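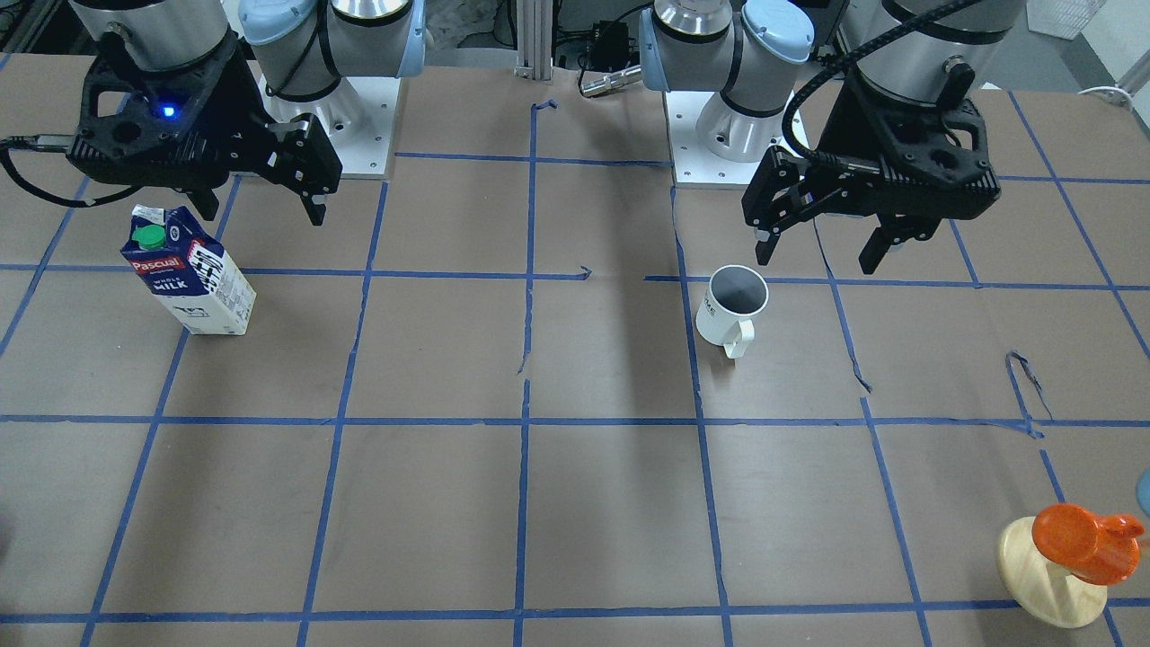
Unit 4: What household waste surveys can and can't tell us

Read the Brurnell report before class, including the appendix. The appendix is where the trouble is.

The headline claim, which you will have seen repeated in plenty of places, is that 45 percent of the milk, bread and leftovers thrown out at home was still fit to eat. It's a good number for a poster. I have used it myself in this course, and I now wish I had looked harder at where it came from.

Brurnell signed up 1,433 households and asked each one to keep a kitchen diary for two weeks. Every time something went in the trash or down the sink, somebody was supposed to write down what it was, how much, and why. Complete diaries came back from 544 of them. The report calls this "a strong response," and then says nothing more about the households that dropped out. Were they the busy ones? The ones with small children? The ones who got tired of writing "half a carton of milk, smelled off" for the third time? We don't know, and the authors don't seem curious.

How the amounts were recorded

People guessed. There were no scales. The form offered four boxes: a little, some, a lot, all of it. Back at the office these were turned into ounces using a conversion table that appears in the appendix with no source. "Some" bread is two slices. "A lot" of soup is one bowl, and nobody says how big the bowl is. Change the table a little and the headline changes with it.

Liquids are worse. Most of us pour out the end of a drink without thinking of it as throwing food away, so it never reaches the diary. Eilif Solheim's older study of student apartments went through the trash and set it against what the students had written. Drinks were the item they most often left out. It's a small study in one building and I wouldn't lean on it too hard either, but at least it checked.

What "fit to eat" means

This is the part I would like you to argue about. In the Brurnell report, food counts as fit to eat if it was thrown out before the date on the package. That's all. Nobody looked at it, smelled it or tested it. Milk that sat on a counter all afternoon in July is fit to eat by this rule. Hard cheese one day past its date isn't. Leftovers have no date at all, so they were given one: three days after cooking, as reported by the person who had just thrown them away.

Then comes the advice. The report recommends a phone reminder called Praltetti, sold by Laltero, and says that homes using it wasted 22 percent less. Look for the comparison group. The homes that used the reminder had asked for it. People who ask for a waste reminder are already thinking about waste, and I'd expect them to do better with or without a phone buzzing at them.

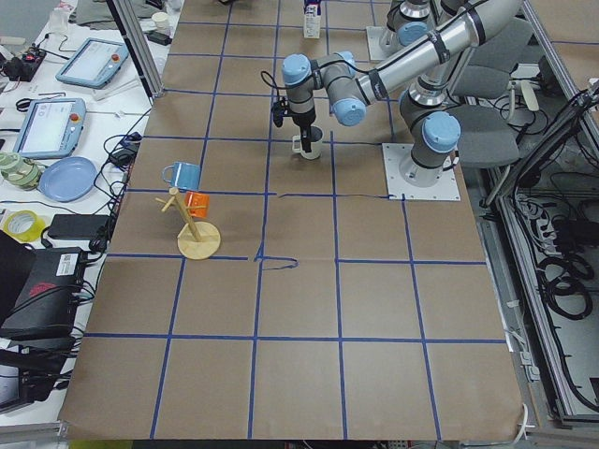 Torunn Kvam objected last term that a bad number may still push people in a good direction, and that if families waste less milk because of a shaky survey, the milk is still saved. I take the point. My worry is about the next survey, when the figure goes up or down and money is moved because of it, and we can't say whether anything changed in anyone's kitchen.

For class

Bring one claim about household food from a package, a store flyer or a news story. Find out who measured it and what they counted. If you can't find out, bring it anyway and say where the trail stopped.

Write half a page on how you would record poured-out drinks in a home diary. Assume your households are tired and a bit embarrassed. Plans that depend on everyone owning a kitchen scale will be sent back.

Reading: the Brurnell report, with appendix; Solheim on student apartments; Boström's short reply to Solheim, which is bad-tempered but correct about sample size.

Contact: Roald Boström, Halvorsen Building, course office | Copyright Household Studies Program | Back to top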